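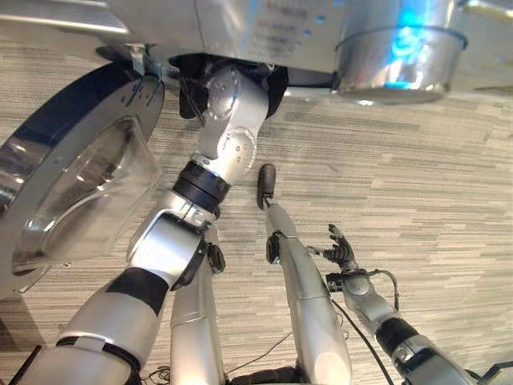 Polished underside of a large silver machine, with a stainless-steel container on the right.

Polished Metal Care: Frequently Asked Questions

These are the questions we get most often at Mallell about cleaning stainless steel, chrome and clear plastic on large equipment. If yours isn't listed, write to us using the form on the contact page. Vasylyna Lytvynenko answers most of the mail and usually replies by the next working day.

GENERAL CLEANING

What should I use for everyday cleaning?

Warm water, a few drops of plain dish soap and a soft microfiber cloth. Wipe, go over it again with a second cloth and clean water, then dry with a third. Most of the marks people write to us about are dried soap or dried tap water, and both come from skipping the last two cloths.

Which direction do I wipe?

On brushed steel, follow the lines in the metal. Mirror-polished steel has no visible lines, so use long straight strokes from one end to the other and overlap them a little. Small circles tend to leave swirls that show up under bright lights.

Can I use glass cleaner?

On chrome and polished steel, yes, as long as it has no ammonia. Spray the cloth and keep the bottle away from the machine itself, especially near vents, switches and seams. Don't use it on clear plastic.

What should I never use?

Steel wool, scouring powder, oven cleaner, chlorine bleach, and the green side of a kitchen sponge. Bleach pits stainless steel, even the good grades, and the pits don't polish out. If bleach has already splashed on the surface, rinse with plenty of water right away.

UNDERSIDES AND HARD-TO-SEE AREAS

Do I really need to clean the underside?

Yes. Steam and grease collect there and then drip. A polished underside also reflects whatever is below it, so streaks are easy to see from a low angle. We suggest once a week for equipment in daily use and once a month for everything else.

How do I clean it without getting cleaner in the fittings?

Turn the machine off, unplug it and let it cool. Use a damp cloth, well wrung out. Work toward yourself from the back edge, and go around brackets and small fittings with a cotton swab. Keep an eye on what's directly below and lay down a towel if you have a floor you care about.

I wiped the underside and now it has streaks. What happened?

Usually too much product. Wipe with plain warm water, dry, and look at it from low down with a flashlight held to one side. If the streaks are still there, use a cloth with one small drop of mineral oil and buff until the cloth moves easily. Skip the oil on any part that touches food.

CONTAINERS AND RIMS

How do I clean under a rolled rim?

Take the container down if it comes off. Soak the rim in hot soapy water for 20 minutes, then run a soft bottle brush along the inside of the curl. Rinse with the rim facing down so the water runs out, and leave it upside down on a rack. If the curl is open at the seam, some water will stay in there, so give it overnight.

Can stainless containers go in the dishwasher?

Most can. Check with the maker first if yours has a bracket or a handle attached. Take it out as soon as the cycle ends and dry it by hand. Keep it away from aluminum pans, which can leave gray marks.

My container has a rainbow or bluish stain. Is it ruined?

No. Heat tint is a very thin layer on the surface and often comes off with white vinegar. Leave the vinegar on for a few minutes and rinse. Before you start, move the container to another spot. Curved steel picks up color from screens and lamps, and we have had more than one customer scrub at a reflection.

CHROME AND CLEAR PLASTIC

Is chrome cleaned the same way as stainless steel?

Nearly. Chrome is a thin plating, so go easy on polish. Twice a year is enough. If you see green or brown specks, the plating has worn through at that point and polish will make it worse. Clean with soap and water only, and keep the part dry.

How do I clean a clear plastic dome or cover?

Rinse it first to float off the dust, then use soapy water and your softest cloth. No paper towels. They scratch. No alcohol either, which can cause fine cracks in acrylic, particularly near screw holes and edges.

Can scratches in clear plastic be taken out?

Light ones, yes, with a plastic polish and some patience. If you can catch a scratch with your fingernail, it's better to replace the part.

OUR PRODUCTS

What is the difference between Pavano and Jevine?

Pavano is a paste for stainless steel and chrome. It comes in a 200 g tin. Jevine is a liquid for acrylic and other clear plastics and comes in a 1,000 ml bottle. They aren't interchangeable. Pavano on plastic will haze it.

Are they safe on food surfaces?

Jevine is for outside covers only. Pavano can be used on the outside of containers if you wash with soap and rinse afterward. Don't use it inside.

Which cloths do you sell?

Item 982, a pack of lint-free cloths made for us by Briggs. Wash them without fabric softener, which coats the fibers and leaves smears on the next thing you wipe.

Do you offer training for staff?

Yes. Kanchan Pant runs a morning session at our shop every November, and can arrange one at your site by request. Bring a dirty container.

What is your return policy?

Unopened tins and bottles can come back within two months with the receipt. We can't take back used cloths.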